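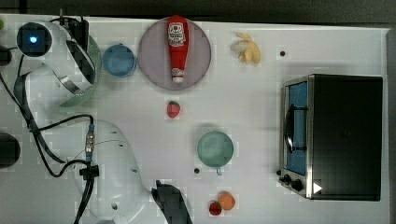 How often should the play kitchen be inspected?
Once a term, with a shorter visual check at the close of each session by the member of staff on duty.

FURNBY CHILDREN'S CENTRE
Play Kitchen and Toy Food: Inspection Checklist
Period: February
Inspected by: Manaia Lockyer
Countersigned: Minoru Takeda

1. Plates, bowl and mug
Rims free from chips and cracks: Satisfactory.
Mug handle firm under hand pressure: Satisfactory.
Comment: The mauve plate is to be washed with the remainder of the set and should not be stored separately.

2. Toy food
Surfaces intact, no flaking colour: Satisfactory.
Small items tested in the choke cylinder: Strawberry and tomato to be retested.
Comment: The cylinder was on loan to the Avia room at the time of inspection. Both items are withheld from the under-threes until the result is entered.

3. Ketchup bottle
Cap secure: Satisfactory.
Label edges adhering: Action required.
Comment: One corner of the label can be raised with a fingernail. Remove the label fully or replace the bottle.

4. Toy toaster oven
Outer edges smooth: Satisfactory.
Stable on a level surface: Satisfactory.
Comment: Fixings tightened by 2 turns. Recheck next term.

5. Tabletop
Surface clean: Satisfactory.
Holes free of debris: Action required.
Comment: Crumbs had collected in the holes. Staff are reminded that wiping alone is insufficient and that the small brush is to be used.

6. Storage
Kivetti tubs labelled and lidded: Satisfactory.
Comment: One lid is missing. A replacement has been requested from Bajpai.

Outstanding actions are to be completed within 5 working days and initialled by the room leader.

Shares: 2 | Comments: 0
This site uses cookies. Accept | Manage preferences
© Furnby Children's Centre | Contact us | Back to top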